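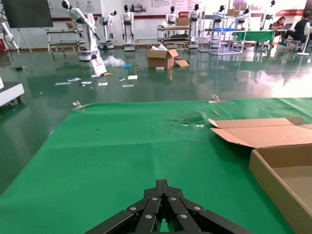

Leonie Aebischer asks if it's true that you should trim a worn spot back to a clean edge before mending it. Her mother always did, and she always ended up with a bigger hole. A few posts on this, with some other mending questions I've been putting off.

**1/** Short answer: no, leave the loose threads alone until the end. On a woven cloth the frayed ends are still attached to something. You can lay them flat and stitch over them, and they help hold the darn. Trim at the finish and only what sticks up.

**2/** The exception is a patch sewn on from behind with the edges turned under. Then you do cut the hole to a regular shape, snip into the corners, and fold under a quarter inch. Most people who learned mending at school learned this one first, so I suspect that's where her mother got it.

**3/** Wash before you mend. I skipped this for years. A cloth that still has some shrinking left in it will pull away from a new darn and you get a ring of puckers. Same for the thread or patch fabric if it's cotton.

**4/** Then hold it up to a window. The thin area is nearly always wider than the hole. Mark where the cloth starts to look solid again with chalk or a few basting stitches. Your darn goes out to that line, plus a bit more.

**5/** Thread. Use something no thicker than the threads in the cloth. If you can't decide between two, take the thinner one. Thick thread in a thin cloth tears it along the edge of the repair, and you'll be back in a month doing a larger one.

**6/** I use the Trummer darning cotton, the kind on flat cards. It's four strands and you can split it. The spools at the supermarket are fine for buttons. They're twisted too hard for this.

**7/** Color: match in daylight. If there's no match, go slightly darker. Lighter thread shows up from across the room. I have a green that looked perfect in the store at 5 p.m. in January and is plainly blue.

**8/** Needle: long, with a blunt tip if you're weaving, sharp if you're stitching through. I keep both in a cork.

**9/** Basic darn, since I get asked. Start well outside the hole in sound cloth. Run small stitches up, turn, run back down right beside the first row. Leave a tiny loop at each turn. When you reach the hole, go straight across and pick up again on the other side.

**10/** When the whole area is covered one way, turn the work and weave across, over one and under one. Next row is the opposite. Pack the rows together with the needle tip every few passes.

**11/** About those tiny loops – they look sloppy and they matter. The thread tightens up in the wash. With no slack at the turns the whole darn draws in like a purse.

**12/** No knots. Leave a tail of an inch or two at the start and weave it in later. A knot makes a hard spot, and hard spots wear through whatever's around them.

**13/** Kanini Makokha replied that she puts a piece of thin cotton behind the hole first and darns through both layers. Yes, that's good for anything that gets rubbed a lot. Knees, seat cushions, apron fronts. I don't do it on tablecloths, where you can feel the extra layer under a glass.

**14/** Tension. Small things go in a hoop, but keep it loose. A darn made on drum-tight cloth goes baggy when you take it out. Large things I spread on the table and just keep from sliding.

**15/** Time. A hole the size of a quarter takes me 35 minutes in medium-weight cotton. The first one I ever did took an entire evening and I took it out the next day.

**16/** On whether it's worth it. I paid 80 for a linen tablecloth in a store in Westano, and it has 17 mends in it now. I wrote each one down on a card that lives in the drawer with it. A cheap cotton one I'd probably patch twice and then cut up for napkins.

**17/** Verena Bühler wants to know about iron-on patches. I don't like them on anything that goes in a hot wash. The glue lets go at the corners first and leaves a gray line that won't come off. For a rain jacket or a tent bag they're OK.

**18/** Machine darning works. Drop the feed dogs, take off the presser foot or use the darning one, and move the cloth yourself. It comes out stiffer than by hand. Work pants, tote bags, dog beds. I wouldn't use it for anything you want to drape.

**19/** Long straight tears are different from holes and easier than they look. Bring the edges together so they touch without overlapping. Baste across them loosely. Then darn at right angles to the tear, varying how far out each row goes. If every row ends at the same distance you get a new weak line right there.

**20/** L-shaped tears, the kind you get from a nail: do each leg separately and let the two darns cross at the corner. The corner ends up double. Leave it double.

**21/** Pressing. Damp cloth on top, iron down, lift, move. Don't push the iron back and forth on a fresh darn. Old fold creases in a cloth that's been stored a long time may not come out in one go. Dampen it, roll it up in a towel overnight and press it the next day.

**22/** And if you store table linens for a long time, refold them along different lines now and then. I've seen good cloths split right along the fold, having never been used at all. My aunt's from Rendum went that way, straight down the middle.

**23/** Leopold Bühler says all this is a lot of work for a rag. Could be. I have the radio on.

**24/** Books: I learned most of it from a school needlework manual that I got at the Gidela flea market. There's no author on it and the back cover is missing, so I can't tell you what to look for. Any home economics textbook with a chapter on "household repairs" will have the same six diagrams.

**25/** Added Apr 25, 2019: several people asked for the width of the darn past the hole. For tablecloth-weight cotton I go half an inch into sound cloth on all sides. For heavy canvas, a full inch. For sheets I go until I get tired, as an old sheet is usually thin everywhere.

**26/** Aurelia Eder asks about wool blankets. Different thread, different needle, and you have to deal with moths before anything else. I'll do those in a separate thread when I've finished the one I'm working on.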